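By the time I got to Clurnport, the folks at Dilislow had logged 133 rounds of spoons that morning. Spoons! I figured teaching a machine to tidy a kitchen would mean a lot of typing, but the job is mostly hands - you squeeze the gripper, lift, drop, and start over. I tried it myself and botched 2 out of my first 69, which I'm told is decent. My wrist disagreed by lunch. Every try gets saved, clumsy ones too, and the learning system chews on them overnight.
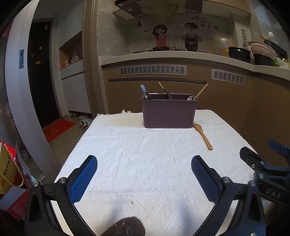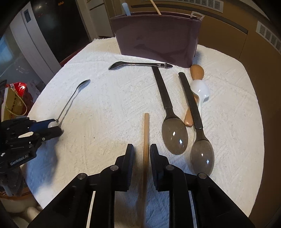
Hand-held grippers at the utensil table, Clurnport.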